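We use cookies to remember your settings and count visits. Accept | Manage

The Pink Cup Comes Out
By Tomos Yorath
22 December 2023
Share 3 | Comments 30

Last day of work before Christmas and I was home by two, which has never happened before in my life! Dumped my bag, put the heating on, ate a mince pie standing up in my coat, and then decided that today was the day for the cups.

I should say the cups have been on my mind since August, when we had everyone round in the garden and half of them ended up drinking squash out of measuring jugs. Glenys (Gwilliam, next door but one, owner of the good trifle bowl) told me then that I needed to go through the lot and start again, and I said yes, absolutely, and shut the cupboard door. Well, the cupboard is now open and I've had a lovely afternoon.

The white table is the best thing we've bought in years, I'll say it again. I know it shows every crumb. But put one pink cup on it and the colour just sings! Plain pink plastic, no handle, no pattern, nothing printed on it for anyone to fall out over. I'd been all set to lay the table with the proper glasses on Monday and now I don't want to, I want pink.

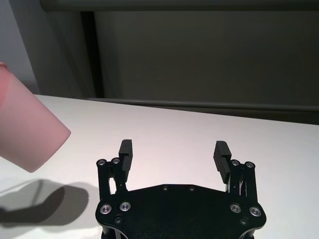 Glenys rang in the middle of it all to ask if she could bring her sister on Christmas Day, and of course she can, so that's another chair from upstairs and another thing to drink out of. I told her my pink idea and there was quite a long silence. "Plastic?" she said. Then she came round to it, because the little ones will be up at our end of the table and last year there was a whole glass of blackcurrant over the stuffing. She's bringing bread sauce as well. I love her bread sauce. I could eat it cold with a spoon out of the fridge (and have).

After that I got a bit carried away. I washed things that didn't need washing. I found the cake tin that belongs to my brother and the lid that doesn't fit it, and a Makowska tea towel still in its paper band that must have been a present from somebody, and I can't think who, so if it was you, thank you, it's gorgeous and it's in use now.

I also settled a thing I've gone back and forth on for years. Cups go away upside down. My mum always had hers the right way up and would have plenty to say about it, but ours live on the open shelf and collect dust and, once, a moth. Rim down on the table while you're laying it, too, and turn them over when people sit. It looks so neat! There's something about a cup the wrong way up on a clean white top that makes me want to have a party. I practised with the pink one, bit to the left, bit to the right, and had a carol on far too loud.
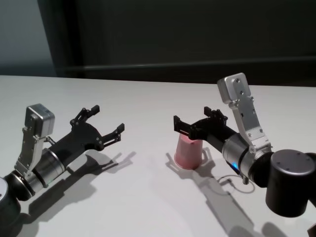

Evening

Walked down through Mikbridge to see the lights and they've done us proud this year, blue and white all the way along the high street and a great daft star over the chemist. The clock on the old market hall says 1819 underneath and somebody has wound tinsel round the numbers, right up there, must have needed a very long ladder. Bought chestnuts. Burnt my tongue on the chestnuts. Bought more chestnuts.

Stopped at the Brulmont for the quiz raffle and didn't win the hamper, but I did come third in the guess-the-sweets jar (I said 100, and was miles off, and everyone else was further off than me). My prize was a box of crackers, which is perfect as I'd forgotten crackers.

Back now with my feet on the radiator. The table is wiped and I keep getting up to look at it through the door.

Still to do

Tablecloth or no tablecloth? I'm leaning towards none, I want to see the white. Maybe some ivy down the middle if the frost hasn't had it.

Chairs down from the back bedroom.

Ask Glenys if her sister eats sprouts.

Ring the butcher first thing and be nice about it.

Find the good candle. It was in the drawer with the batteries, and then I tidied the drawer.

More straws for the little ones, the stripy paper sort if the shop has any left.

Oh, and I'm making the ginger biscuits tomorrow, double lot, and doing the pink icing while I'm at it. Bed now, but I've got the radio on low and they're playing all the good ones.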